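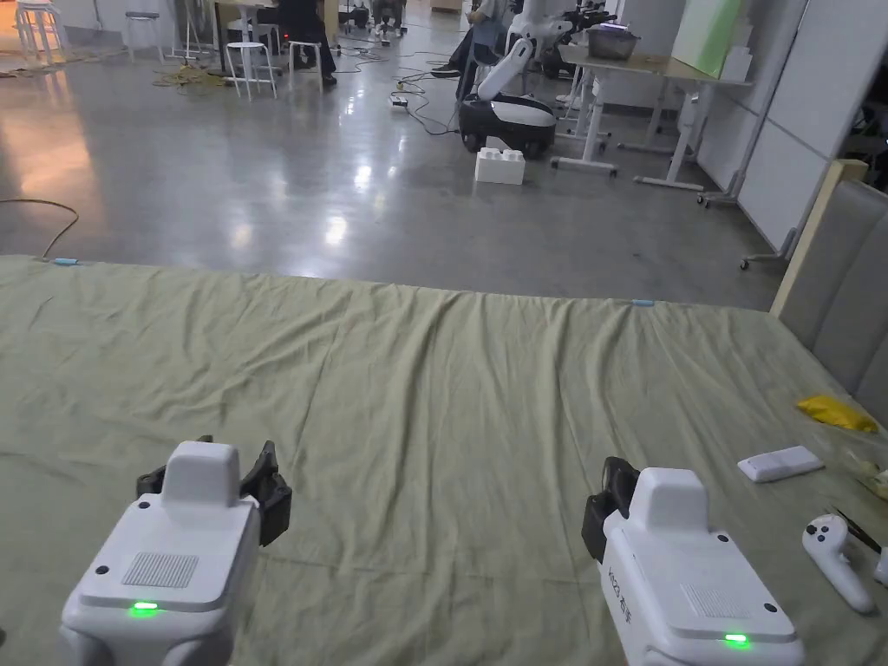

Tevia House Guest Rooms - Spring Progress Report to the Dufour Fund
May 2, 2025

Since your grant came through, Tevia House has been able to offer a bed, a hot shower and a place to cook to 51 families with someone in the hospital at Cedusitz, and I would like to begin by thanking you, because the winter would have looked very different for us without it. Some of these families stayed a night and some stayed well over a month, and we have been glad of every one of them. A good part of your money went into making the rooms feel less like an office with beds in it, which the upstairs really was for a long while. We wanted plain, quiet colors, and the soft sage green of the big cloth shown here is the one we kept coming back to. It does wrinkle, as you can tell, but it is a restful color to come home to after a day in a waiting room, and guests have been kind about it.

The bedrooms

All three of the upstairs rooms are now open. The back room took the longest. When the old carpet came up we found the boards near the window had gone soft, and the repair held us up into the new year. I had written to you in the fall that we would be done before the holidays, and I am sorry that we were not. The room is worth the wait, though! It gets the morning sun, it has its own sink, and it is far enough from the stairs that a parent who has been up all night can sleep through the middle of the day without hearing the rest of us come and go.

We also changed our minds about the beds. The first plan had two singles in each room, and after talking with the families who stayed with us early on, we went with one large bed and a folding cot instead. Couples had been pushing the singles together anyway, and small children tend to end up in the big bed by midnight no matter what you plan for them. The cots fold away behind the doors.

Bedding and laundry

We moved all of our sheets to one size this spring, so that anything off the shelf fits any bed in the house. It sounds like a small thing, but it has saved a good deal of standing in the hall holding things up to the light and guessing.

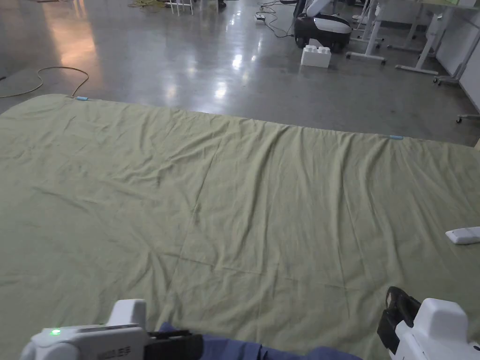 Sage-green bedsheet spread flat, with two light-blue clips along the far edge.

The washing itself is still shared between our own machine and Preno, the laundry down the hill. Preno takes the sheets and towels, and we do the blankets and kitchen cloths in the basement. They have been good neighbors to us and have never once sent back a short bundle, but their prices went up in the winter and I expect they will go up again. We would like to bring more of the work into the house if we can, and I will come back to that below.

The kitchen

The kitchen has turned into the heart of the place, which I suppose we should have seen coming. People who would never knock on a bedroom door will happily sit down across from each other over a bowl of soup. We put in a second refrigerator and gave each room its own shelf, with a label, and the mix-ups over milk have mostly stopped. The stove is old and one burner is slow to light. We are living with it for now.

How the money was spent

The first $1,000 of your grant went to the back room, nearly all of it on the floor and the paint. The second $1,000 went to mattresses, bedding and the refrigerator. The receipts are in the envelope that goes with this report, in the order they were paid. The one change from the budget you approved is the cots, which came out of the line for bedside lamps - we were given lamps by a hotel that was closing, and they are perfectly nice ones.

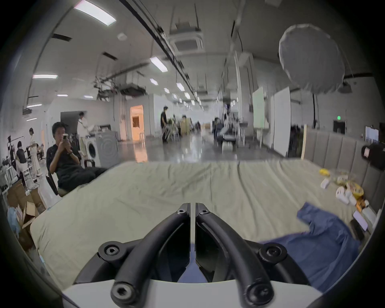
Does the house plan to charge families for their stay?
We have no plans to. Guests are told about the donation box by the front door when they arrive, and it is not mentioned again.

What comes next

Over the summer we hope to add a dryer in the basement, which first means having the wiring looked at, and to put a rail on the back steps. The steps are fine in dry weather and not so fine in January. We would also like to make up a simple printed sheet for new arrivals, with the bus times, the nearest pharmacy and how to work the shower, which has a trick to it. I will send you a copy when it is ready, along with the quote for the wiring.

If you are ever passing through Cedusitz, please do stop in. The coffee is on from early morning, and we would love to show you the back room.

With warm thanks,
The house manager, Tevia House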